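Repainting the upstairs hall, six years late

When we bought this house the upstairs hall was a yellow that looked fine at noon and like old butter by dinner. I said I'd paint it the first winter. That was six years ago. I finished last week, so I'm writing down what I did while I still remember it.

The walls first. The previous owners had used a shiny paint, and new paint doesn't like to stick to that. I washed everything with sugar soap, let it dry overnight, then sanded by hand with a pole sander. The dust got into the linen closet even with the door taped. If I did it again I would empty the closet.

I used a bonding primer, one coat on the walls and two around the bathroom door where there were old steam marks. Then two coats of an off-white called Pinheiro. My friend Marcela Michalík had it in her dining room and gave me her leftover half can to try. On my wall it looked a little pink in the morning, which I decided I could live with. 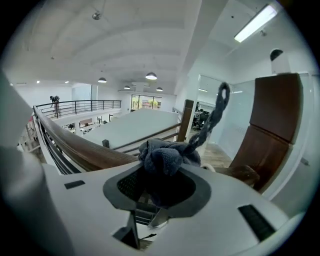
Gray cloth with a braided loop.

Cutting in took longer than anything. I have read all the advice about tape and I used it along the baseboards, but on the ceiling line I went freehand with a two-inch angled brush. Keep less paint on the brush than you think you need. I got better by the third wall, and the first wall is behind the bookcase now.

The total for primer, paint, two roller covers, a new tray and the pole sander came to $168. I had a quote from a painter in November for a lot more than that, and he wanted to do the stairwell at the same time. I turned it down mostly over the schedule. He could not start until spring.

The stairwell is still yellow. The high part needs either a ladder with an adjustable leg or a platform, and I don't own either one. Radu Mocanu at the rental counter told me a platform goes for $60 a day, with up to two days at that rate before it changes. I would want both days.
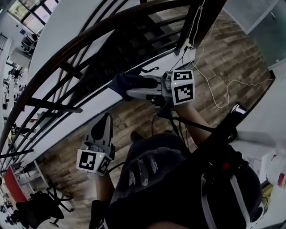
Dark handrail, black balusters and the plank floor.

I also have to decide what to do about the trim. It is a cream color that matched the yellow and does not match Pinheiro. Judit wants it bright white. I would leave it for a year and see if we stop noticing.

Two small things for anyone doing the same job. Take the switch plates off before you wash, and put the screws in a jar with a lid. I put mine in a saucer and I am still one short.

Next is the stairwell, probably after the holidays. I'll post the color if we change our minds.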